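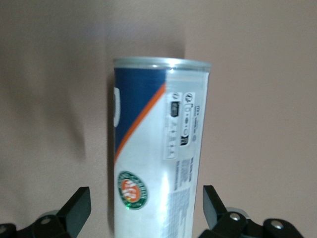
Hanyu Ren wrote to me last month that I should stop being a grouch and admit the shark buoys at Sulcombe are working. No bites since they went in, the beach is full again, what more do I want?

Well, Hanyu, I want a few things.

For anyone who doesn't surf there, Sulcombe had one bite two summers ago. A man on a longboard got his calf opened up near the north rocks, was helped in by two kids on foam boards, and kept the leg. It was awful and I'm not making light of it. Before that you have to go back to when my dad was still paddling out, and even that one might have been a bluefish. So "no bites since they went in" describes a stretch of 14 months at a beach that had gone decades without a confirmed bite and without any buoys at all. I could have hung a wind chime off the pier and claimed the same record.

The buoys come from a company called Cinovard. There are sonar units underneath, and software called Noterer that looks at whatever swims past and decides if it's a shark. If it decides yes, the lifeguard tower gets a text and up goes the purple flag.

I went to the town meeting in May where they showed the first season's numbers. The slide said 332 detections. People gasped. The woman next to me grabbed her husband's arm. I put my hand up and asked how many of those had been checked by a person, with eyes, from a boat or a drone, and the man from Cinovard said that verification was "an area of ongoing work." I asked again. He said 60 had been followed up. I asked how many of the 60 were sharks and he said he'd have to get back to me. I left my email on the sheet and I'm still waiting.

Anybody who fishes off those rocks could tell you what else is down there. Striped bass as long as your leg. Seals, lots of them now. Big rays in August. I'd bet money the thing has texted the tower about a seal more often than about a shark, and I'd be glad to lose that bet if they'd show me the list.

Meanwhile the water got closed so often in July that people quit paying attention. I watched a family walk right under the purple flag with their boogie boards. The dad told me "it's always up." That's what scares me. If there really is a ten-foot white in the shallows some morning, the flag is going to look exactly like it did for the seals.

Mahmoudi, who taught half this town to swim and has more patience than I do, thinks the money is fine but wants it split. Keep two buoys, pay for a drone and a second guard before 9 a.m., and put a proper bleeding kit at each stairway. There's one kit now, it's in the tower, and the tower is locked until the guards show up. Dawn patrol is out there by 5:30. The guy who got bit went in before breakfast.

I don't know that Mahmoudi's plan would save anyone either. A tourniquet at the north stairs seems like a safer guess to me than a text message to a locked tower, though.

Hanyu also says I'm only against it because it's new. I bought a new wetsuit in March. It leaks at the neck.

If Cinovard ever sends me the breakdown I'll post the whole thing, good or bad. Comments are open, and please keep the photos of your scars to a reasonable size.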